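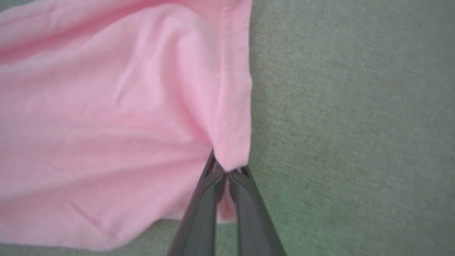

Fingertips on pink fabric, near the seam.

Home | About Us | Service Plans | Fingertip Exchange | Contact

About Kornari

We look after grippers. Other companies build the robot, write the software and give the talk with the good lighting. We come in later, when the left finger has started closing a hair before the right one and a machine that used to pick up a pillowcase now picks up a pillowcase and some of the table.

Kornari started in Ristville, in a unit behind a tile showroom, when Olga Vergara left her job maintaining sewing machines and discovered that people with cloth-handling robots had most of the same complaints. The tension is off. It grabs two layers. It was fine before lunch. She had a bench, a set of feeler gauges and a van with one working door, and for the first year that was the company. The van has since been replaced. The bench has not, and she would like people to stop putting coffee on it.

What a visit looks like

A standard service on a two-arm laundry cell takes around 45 minutes, longer if someone has been helpful with a hex key before we arrive. We start with the fingers off. Pads get cleaned with a dry brush first and a damp cloth second, and they go back on only when the seat behind them is clean too. Lint packs in there like felt. Then we square the tips, check that they meet along their whole width, and tighten the screws in two passes. After that comes the wrist camera: lens wiped, bracket checked, calibration run again whether or not the screen says it needs it.
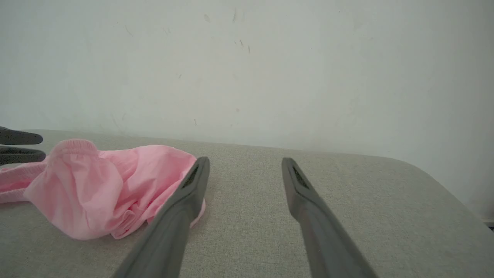 Alignment is where most of our time goes, and most of our arguments. A pair of fingers can look perfectly straight from across the room and still close skewed, so we open them wide over the work surface and look at them from the wrist camera, one against the other, before we touch a setting. We do it with a garment lying right there, because soft stuff is what the cell has to handle. A gathered elastic waistband like the one on that pink piece is a fair test of anybody's setup: it bunches, it springs back, and it will find the one corner of the pad you forgot to trim. With two arms on the job we set them up one at a time and then together, and the second part is the one customers like to skip.

Our test kit is not impressive. We own a drawer of old clothes, a spring scale and a Dimitriou torque driver that Olga will lend you after a short interview. New pads are run in with 10 slow grasps at low force before the cell goes back to normal speed. Any pad that lets go 2 times in that run comes off again, and nobody gets to say it was probably the shirt.

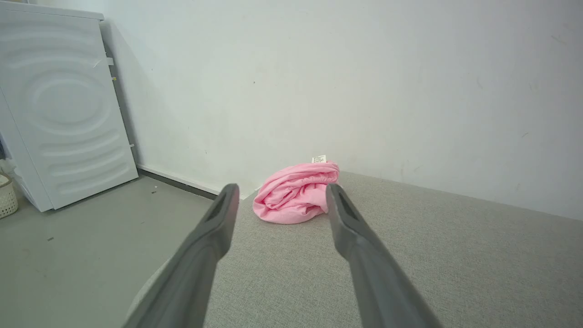

Lining up on the bundle, care label on top.

Who we work with

Mostly small outfits with one or two cells, plus the folding line at Grindus, where we have had a key to the side door since a long night in May. We don't sell robots and we don't have opinions about which one you should have bought. (We do have opinions. They are available on request, after the invoice is settled.)

If your gripper is dropping things, please write down what it was holding, how far the fingers were open and what changed last. "Nothing changed" is a popular answer and we will ask again.

Filed under: Our Company / Gripper Care & Feeding

Contact the Ristville workshop | © Kornari | Back to top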